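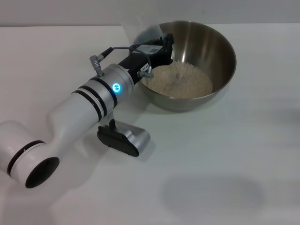 Health cover renewals go wrong at home mostly through lost paperwork, so keep one place for it and set that place up well before enrolment opens in November. A lever-arch file with four dividers is enough: policy schedule, claims, correspondence, receipts. Sort at a clear white tabletop, where a stray till receipt shows up against the surface. A stainless steel mixing bowl makes a decent holding tray for the small slips until they are flattened and filed.

**Receipts**

Thermal paper fades. Photocopy or scan each receipt within 30 days of purchase and staple the copy in front of the original. Write the claim number on the copy in pencil. Keep the originals away from plastic wallets, radiators and windowsills.

**Claims log**

Rule a sheet into five columns – date of treatment, provider, amount billed, amount paid, balance. My own log for last year closed at 2,602 billed and 1,006 left to pay after the insurer's share. Without the fifth column I would have missed a duplicate charge of 87.

**Letters**

- Date-stamp on arrival, top right corner.
- File newest at the front.
- Keep the envelope if the letter sets a deadline. The postmark may matter in an appeal.

**Storage**

Trusgate box files hold a year of papers for a family of four. The Parov ones are narrower and the spring clip bends. Youssra Mansour uses a concertina folder, which works if nobody overfills the first pocket. Store the current year at desk height and older years flat on a shelf, spine labelled.

Shred duplicates only after the final statement has been checked against the log.

Last revised 2024-04-25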